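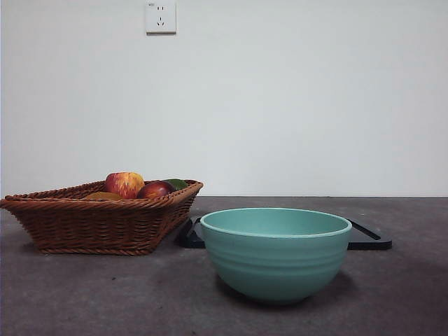 Table 2 with the fruit basket, the teal bowl and the black tray.

January 2021, bench notes, equipment plan for the Skuroswood tabletop work

We have a budget line! Liya Araya got the word from upstairs this morning and forwarded it with one exclamation mark, so I'm adding the rest here. It covers one arm, one gripper, mounting, and whatever sensing we can squeeze in at the end. It doesn't cover a second arm, which I'd penciled in back in November in a fit of optimism, and I've crossed that out. One good arm on table 2 is a lot more than we have had.

Writing everything down now while it's fresh, and so that Liya can argue with it before I send out the quote requests.

What the arm has to do

The task set is still pick and place with kitchen things. Fruit out of the basket and into the bowl, fruit out of the basket and onto the tray, and later the bowl onto the tray. I like this set more the longer I look at it. The basket has sides that slope outward and a thick braided rim, and the fruit sits low enough that only part of each piece shows over the edge. That one fact drives half the purchase. Anything that comes in sideways is going to meet wicker first, so we need a top-down approach with enough wrist travel to tilt, and fingers long enough to get below the rim with the palm still clear of it.

The tray is the dull one, and I'm happy to have a dull one. Raised rim, dark, lies flat, good place target. It does sit behind the bowl in the current layout, so the arm has to carry fruit over the bowl to get there or swing wide to the right. I want to keep that layout. If the arm we buy can only do the task with the tray moved somewhere convenient, we bought the wrong arm.

Arm: Demari or Nägeli

Two candidates left. I've read both manuals end to end now (yes, on my own time, yes, I enjoyed it).

Demari. Lighter, quieter, six joints, controller built into the base so there's no cabinet under the table. The programming interface is the nicest I've come across, very plain, you can see what it's doing from the log. Reach is fine for everything on table 2 if we mount at the back edge, a bit tight if we mount at the left corner. Payload is modest but we are moving apples. The bowl is the heaviest thing in the set and I weighed it at 400 grams, well inside what the arm can do even with a gripper hanging off it.

Nägeli. Stiffer, longer reach, lovely joint torque sensing, and it comes with a separate controller cabinet that needs floor space and its own ventilation gap. Lead time is worse. Cost is worse too, and it would swallow the sensing money whole. If we were doing insertion or polishing I'd fight for it. For fruit, I can't make the case on paper, and I tried for a full page in the back of this notebook.

So, Demari, unless Liya sees something I missed. She has run a Nägeli before and I haven't, so her opinion should count for more than my reading. Liya, please write in the margin, don't just tell me in the hallway, I'll forget.

Gripper

This is the part I'm most excited about. Grondden has a two-finger parallel gripper with swappable fingertips, and the fingertip files are open, so we can print our own. Opening width matters most. I measured the larger apples with calipers and they clear the jaws, though with less margin than I'd like when the hand comes in slightly off center. Longer fingers would help with the basket and hurt us on stiffness. I want to print three lengths and try them by hand before committing, just pushing the printed fingers down into the basket with the fruit in it and seeing where the knuckles hit.

Suction was on the list. I've taken it off for the first purchase. It would be fine on a glossy apple, but it means a pump and a hose to route, and noise all day next to the desks. We can come back to it.

Pads: soft silicone, a spare set with the first order. Pads wear and then you lose two weeks waiting for a small bag in the mail. Order the spares up front.

Mounting

Open question, and the one that could cost us real money if we get it wrong. Options as I see them:

Clamp plate at the back edge of table 2. Cheap, quick, leaves the table as it is. Puts the base between the wall and the work, so the elbow needs room behind it. Before anybody drills or clamps anything I want the actual swing clearance drawn out with the real joint limits.

Separate pedestal on the right side. The right third of the tabletop is clear in the current layout, so the arm could lean in from there without crowding the basket. The pedestal costs more and wants to be bolted to the floor, and floor bolts mean asking the building, and asking the building means spring.

Frame over the table. Very pretty. Out of budget. Moving on.

I lean toward the pedestal if the floor is allowed and the clamp plate if it isn't. Liya prefers the clamp plate outright and her reason is good: we might move rooms, and the plate moves with us. I'd still like a second look at vibration. The tabletop feels solid when I lean on it, but leaning isn't a test. I'll put the accelerometer on it and bang the far end with a rubber mallet, which I've been looking for an excuse to do anyway.

Power

There's one wall outlet over table 2, two sockets. Arm controller takes one, and the other has to feed everything else: gripper supply, camera hub, the light, the little computer. I don't want a power strip dangling down the wall behind a moving arm. Proposal is a fixed strip along the underside of the table with the cable run down the wall in a channel, strain relief at both ends. I need to find out what else is on that circuit before we order. Asking facilities. The emergency stop goes on the front edge within reach of whoever is sitting there, and a second one by the door if the safety review wants it.

Light

The table is brighter toward the back and on the left, and it falls off toward the bottom right, right where I'd like to put the place target for the later tasks. The dark red apple throws a hard little highlight too. For people it makes no difference. For the camera I'd like one diffuse panel on the right to even things up. Panels are cheap compared with everything else on this page and I think we should just buy one out of consumables and leave the equipment line alone.

I don't want to flatten the lighting completely, though. The matte surface of the table is a gift, and a soft shadow under the bowl is useful for checking depth estimates. One panel, dimmable, try it, stop there.

Sensing

One overhead depth camera, one on the wrist. The wrist one is where I'd spend any leftovers, for the basket again: from the side most of the fruit is hidden by the weave and the rim. The yellowish-orange piece at the left end is barely a sliver from where our fixed camera is. A wrist view looking straight down would sort that out in one move. Overhead can be the older unit we already own until it gives up.

Budget split, first pass

Arm takes the bulk, obviously. Gripper with fingers and spare pads next. Mounting third. I've set 11 percent aside for sensing and 20 percent for everything I haven't thought of, meaning shipping, import fees, cable channel, the strip, bolts, a second emergency stop, and whatever the safety review asks for. Liya thinks 20 is too fat. Last time we bought a machine the freight alone ate the contingency, so I'm leaving it until the quotes come in and then I'll gladly trim it. Anything left over goes to a wrist camera with a shorter minimum range.

Not in the split: the service contract. Demari offers one and I'd like to skip the first year. Warranty covers the early failures, and we have enough hands to swap a cable ourselves.

Things to buy that aren't robots

More fruit. Real for demos, fake for the long runs, and the fake ones need to be weighted, the hollow kind skids away the moment a finger touches it. A second basket of the same weave if the shop still has them, so that we can wear one out. A second bowl in the same teal. I'd also like a bowl with smooth sides to compare against, ours has those shallow ridges around the outside and I suspect the fingertips will behave differently on them. Might be nothing. Cheap to find out.

To do

Quote request to Demari, with the cable length spelled out this time
Quote request to Grondden, gripper plus two pad sets, ask about bare fingertips
Polite note to Nägeli asking whether they'd lend a unit for a trial — long shot, costs nothing to ask
Facilities: circuit for the table 2 outlet, floor bolts yes or no
Draw swing clearance for back edge mounting, both elbow postures
Print fingers, three lengths, try in the basket
Mallet test
Liya: margin comments on arm choice and contingency
Find out who signs above the purchase limit and when they're away

Added later: Liya read the arm section and wrote "Demari, fine, but check the wrist joint limit when tilted into the basket" next to it. She's right, the manual gives the limit with no tool attached. Checking with the Grondden dimensions tomorrow before the request goes out.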